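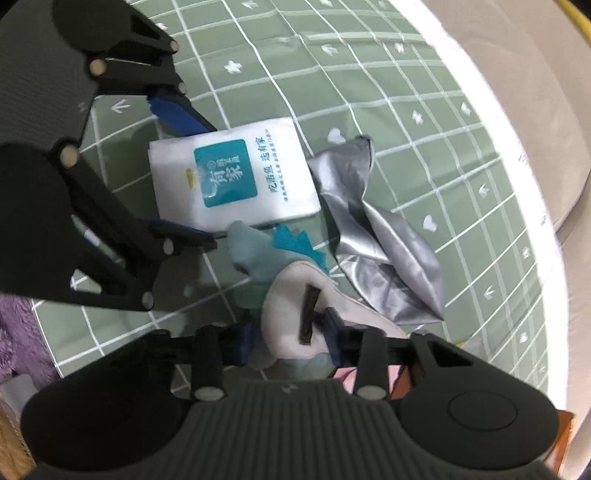 The Great Tote Bag Empty-Out

Wed 7 November

I have been carrying the same bag since July and I finally tipped the whole thing out on the green mat, and I had the best evening doing it. I mean it! I put the kettle on, moved the sewing machine over to the windowsill and just went at it, pocket by pocket, until the bag was so flat it could have gone in an envelope.

The bag is my Tistent, the big gray canvas one with 5 pockets, and I love it and will defend it to anyone, but it does swallow things. You put a pen in the front and it comes out of the side a month later. I bought it for the bus (I'm on the 103 most days, all the way from Jurnberg and back) and the idea was that I would keep knitting in one half and ordinary life in the other. That lasted maybe a week.

So, the things! I'm skipping the receipts, which went straight in the recycling, and the gum wrappers, which I am not going to discuss.

The fish packet

My favorite find, easily. It's a flat white paper packet with a teal square on it, and on the square in big characters it says 有家, with a little gold emblem. Next to that there's a line running down that reads 吃活鱼 选有家, and then some tiny print under it that I can't make out without my good glasses.

Vira Nazarenko brought it back for me from her trip in the summer. She had gone out for fish with her sister's in-laws, an enormous dinner with everybody talking over everybody, and she came home with presents for all of us and this tucked in on top. I asked her what the line says and she told me it's more or less "for live fish, choose Youjia," with 有家 being something like "have a home." Have a home! On a packet! I think that's lovely, and I also think it's pretty great to have a slogan that gets right to the fish.

I haven't opened it. I keep meaning to and then I look at that teal and I can't. It's such a good teal, and the gold sits on it so nicely. I held it up against my yarn shelf and the closest I have is half a ball left over from the mitered blanket, and even that is too green. If anyone knows a sport weight that comes near it, tell me, because I want a hat in that color with one tiny gold stitch at the brim.

For now it's going in the paper box. Longtime readers know about the paper box (tea tags, seed envelopes, the good kind of ticket). I've got a plan to make a collage for the hallway out of it some winter, and this is going right in the middle.

The silver stuff

Oh, the silver fabric. I had completely forgotten I owned it! I bought it off the remnant table at Fanarton when I went in for a zipper, and I remember feeling very pleased with myself, and then I must have jammed it down the side of the bag and walked out to the bus and never thought of it again.

It's shiny, really shiny, and by now it's one big crumple. The creases catch the light all over, and for a minute I thought I might just leave it like that and call it texture. Then I remembered I'm supposed to be a person who sews.

What do I make with it? I've gone back and forth all evening. My first thought was a drawstring pouch, lined in something soft, for my circular needles. My second thought was stars for the window in December, stuffed a little so they're puffy. I like the stars. The mat has stars and hearts printed on it in white, and I've been looking at them next to that silver and thinking somebody is trying to tell me something. I could even trace one of the mat stars for a tiny version and scale up from there.

The problem is pressing it. I don't trust the iron on a fabric like this, not without a test, and the piece isn't big enough to waste much. I'm going to snip a corner and try the lowest heat under a dish towel, and if that goes badly I'll hang the rest in the bathroom while I shower and hope. Has anyone here had luck getting folds out of shiny remnants? I will take all suggestions, including the odd ones. Especially the odd ones.

The little plush

And then down at the very bottom, under the umbrella, there was the plush toy! Pale white body, light blue parts, soft as anything. I gave a little shout when my fingers found it.

It belongs to Halyna Onyshchenko's youngest, and it went missing the weekend we all went to Zhuravel for pancakes. You know how it goes with kids and cafés — the toy is on the table, then on a lap, then on the chair, then somebody is putting on somebody's boots and nobody can say where it was last. Halyna went back twice to ask. They had a whole basket of lost mittens behind the counter and no plush. Meanwhile it had been riding the bus with me the entire time, back and forth, seeing the world.

I called her right away. She laughed so hard she had to put the phone down, and then I heard her yell it up the stairs, and then feet. So there's a handover planned for the weekend, and there will be pancakes again, and I'm going to hold on to my bag with both hands.

Before it goes home I want to give it a gentle clean, since it's been living with an umbrella. My method for small plush toys, which I got from my aunt and have never had reason to change:

Fill the sink with cool water and put in a very small squirt of baby shampoo. Swish it until there are a few bubbles. Dip a soft washcloth, wring it out hard, and go over the toy in little circles, doing the light parts first so you don't drag color onto them. Rinse the cloth and go over everything again with plain water. Then roll the toy up in a dry towel and squeeze like you mean it. Let it sit somewhere airy overnight, turning it over before you go to bed. In the morning, brush it up with a clean, dry toothbrush.

No dryer, please. I did that once to a rabbit and its ears were never the same.

I also always run my thumb along the seams while I'm at it. If something is coming loose it's so much nicer to catch it with a couple of ladder stitches now than to get the tearful phone call later. Use one strand of thread, a short needle, and pull it snug every few stitches.

What went back in

This is the part I got excited about, because I have a system now. (I always have a system for about a week. Let me enjoy it.)

The knitting half gets one project in one pouch. One! If I finish the sock on the bus, I will look out of the window like a normal citizen. With it goes a tin for stitch markers and the folding scissors, and 2 pencils, because one of them is always blunt.

The life half gets wallet, keys, hand cream, a cloth handkerchief and the umbrella, which has been given the outside pocket so that it can drip on the world and leave my things alone. The small inside pocket is for other people's belongings. I'm completely serious. Anything I get handed at a café table goes in there and nowhere else, and I look in it when I get home.

And one pocket stays empty on purpose, for treasures. Remnants, packets, nice leaves. I know myself well enough by now to plan for the leaves.

A word about the mat

I get asked about the green mat a lot, usually by people who have come over for coffee and ended up setting their cup on it. I do all my sorting on it, and I recommend it so much even if you never sew a thing. Small bits don't skitter off the way they do on a bare table, and against the green everything shows up — pins, beads, that one clear button you've been hunting for. The white grid lines are handy for squaring up paper when I'm feeling neat. And I just like the printed hearts. I'm a grown woman with a mortgage and I like the hearts.

I wipe mine down with a damp cloth and let it air dry flat, well away from the radiator. A friend of mine stood hers up behind a heater for one winter and it has had a wave in it ever since.

Next up

I'm going to do the coat pockets this weekend, all of them, even the ones in the back of the closet. If the bag gave me a plush toy and a piece of silver fabric, I can't wait to see what's in the green parka. There's also the glove compartment, but that may need more courage and possibly a second person.

If you do your own empty-out, please come and tell me the best thing you find and the most embarrassing one. And if you have a feeling about pouch or stars, vote in the comments! I'm leaning toward stars, but I did spend 2 hours last week looking for a circular needle that was inside a boot, so the pouch people have a case.

Print this post
E-mail this post to a friend

Related posts
A zipper, finally, in the corduroy skirt
What's in the paper box (part one)
Puffy felt hearts for people in a hurry
Bus knitting: which projects travel and which ones roll under the seat
Mending a teddy's elbow with ladder stitch
The mitered blanket is done!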